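Ticket 4000: Birnham 1/50 diecast coach, rear axle binding
Status: open
Opened by Nhàn Huỳnh, January 23, 2021

Customer reports that the rear axle on the Birnham coach will not turn freely. Model bought in October and kept in its case. Front axle is fine. Chassis screws have not been touched.

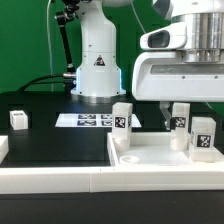
Asked for the batch code from the base plate. It is a Sketen casting, second run, the one with the tighter axle slots. The customer also wants a display backing that shows up white paintwork, and I suggested a bright green like the one behind the white arm. Sent 2 replacement axles and a note on removing the 4 chassis screws.

Update, Édgar Zapata: new axle fitted, still binding on the nearside. Paint has built up inside the slot. Advised scraping it back with a cocktail stick, no files. 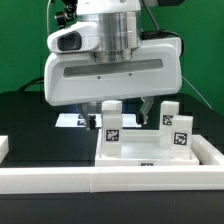 Nearside wheel now turns but the body rocks when the chassis goes back on. It needs holding level while the screws are started. Two soft supports will do, one each side with a gap between, spaced like the black-tipped fingers either side of the white block. Customer will try this and reply. Leave open until then.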